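Surface Care: Table Finishes in the Shared Workrooms
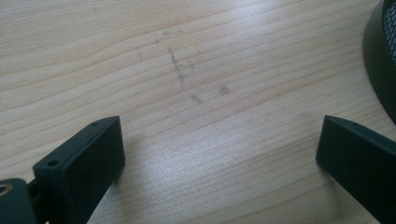

Gray smudges on a pale, wood-grained tabletop.

The April inspection at Predmont covered 80 tables in the shared workrooms. Most wear was confined to the top coat. Four tables had damage through the finish and have been listed for recoating.

The main fault is dulling from the wrong cleaner. Ammonia products soften many clear coats, and repeated use leaves a cloudy patch that polish will not remove. Abrasive powders cut fine scratches that then hold graphite and skin oil.

For routine cleaning, use a damp microfiber cloth with a neutral soap, wipe along the grain, and dry at once. For pencil marks, try a white vinyl eraser first - pink erasers contain grit. If a mark remains after two passes, report it and leave it alone. Melamine sponges are mildly abrasive and should stay off gloss and satin finishes.

Recoating will be done by Agbenyega at the Brurnham shop. The quoted cost is $3,179, including pickup and return. Water-based polyurethane will be used throughout. It is dry to the touch within hours but takes longer to reach full hardness, so keep tape and rubber feet off returned tables until the tag is removed.

Spare cloths are in the Ploltlow supply room, second shelf.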